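Prorklow Gripper Comparison
Progress report to the Mukasance Fund
Reporting period: November to date
Submitted Feb 12, 2024

Summary

Work under the grant is on schedule except for the camera comparison, which started late. We have finished the first round of gripper trials in the kitchen setting and have begun the second. The two finger designs named in the proposal, which we call Ena and Meijer after the groups that drew them up, have both been mounted on the arm and run through the cup tasks. The controller work is partly done. Spending is within the approved lines, with one request to move money, explained near the end.

What we set out to do

The proposal asked which of the two finger designs handles light household items better on an ordinary kitchen counter, and how much of the difference comes from the fingers and how much from the camera and controller behind them. Cups were chosen as the first object group. They are cheap, they crush easily, they roll when tipped, and the rim gives a thin edge to grasp. The tasks are picking a standing cup by its rim, picking a cup that lies on its side, and placing a cup on a tray.

Work completed

The arm was moved to the kitchen at the start of the period and its base position was fixed and measured. Joint limits were reset for the new position so that the elbow stays clear of the upper cabinets. This took longer than planned. The first set of limits kept the arm away from the cabinets but also stopped it from reaching the part of the counter next to the sink, and we wanted that part in the trials.

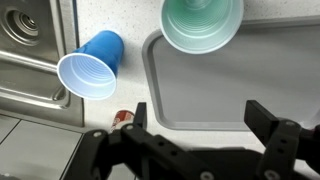
Each design was given 200 attempts, split between standing and tipped cups. Tray placement was scored separately. An attempt counted as a success if the cup left the counter, was held through the full lift, and was released within the marked area. A cup that was dented but still held was counted as a success with a note. We recorded the starting pose of the arm, the commanded finger width and the force setting for every attempt.

Standing cups gave little trouble with either design. The Ena fingers are narrower and enter the cup more easily when the approach is slightly off center. The Meijer fingers hold the rim more firmly once closed, but a poor approach tends to push the cup away before the fingers can close. Tipped cups were much harder for both. Most failures came from the cup rolling on first contact, and most of those happened when the approach came from the closed end. Changing the approach so that one finger goes into the mouth of the cup improved results for both designs, and we have made this the standard approach for the second round.

Placement on the tray was reliable except near the raised lip. A cup released partly on the lip usually fell. We now set the release point further in and have asked for the lip height to be added to the planner.

Controller

We ran the first round on the stock position controller. The second round uses a force-limited mode, which lets the fingers close until a set resistance is met. Early results show fewer dented cups. They also show slower closing, and the average attempt now takes some 45 seconds from home position to release. Part of that time is the planner and can be reduced. We have not changed the planner during a round, so that attempts within a round can be compared with each other.
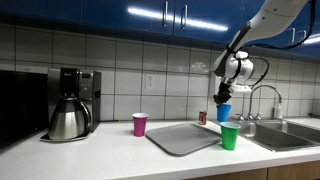 There was one fault to report. The force reading drifted over long sessions, and the fingers began closing with less grip than the setting called for. We traced this to the zero point being set only at startup. It is now reset before each block of attempts. The attempts affected were dropped and repeated, and the dropped ones are kept in a separate folder in case the Fund wants to see them.

Cameras

The wrist view has been used for all final approaches. It gives a good view of the cup until the last part of the motion, when the fingers themselves hide some of what we need to see. The fixed view of the counter is used for scoring and for finding cups at the start of an attempt. Bright reflections on steel and on glossy surfaces have caused a number of false detections. Lowering the exposure helped on the fixed view and made the wrist view too dark, so the two are now set separately.

The comparison of the second wrist camera has not started. The mounting plate was made to the wrong hole pattern and had to be sent back. We expect the replacement within 3 weeks.

Budget

Equipment and staff time are as planned. Replacement fingertips cost more than expected because the Ena tips wear at the corners and were changed twice. We ask to move a small amount from travel to supplies to cover fingertips for the rest of the project. The total does not change. A breakdown is attached as a separate sheet.

Next period

Finish the second round with both designs under the force-limited controller.

Mount and calibrate the second wrist camera and repeat the tipped cup task with it.

Add bowls and small food containers to the object group.

Send the attempt records to the Fund in the format agreed at the start of the grant, with the scoring notes included.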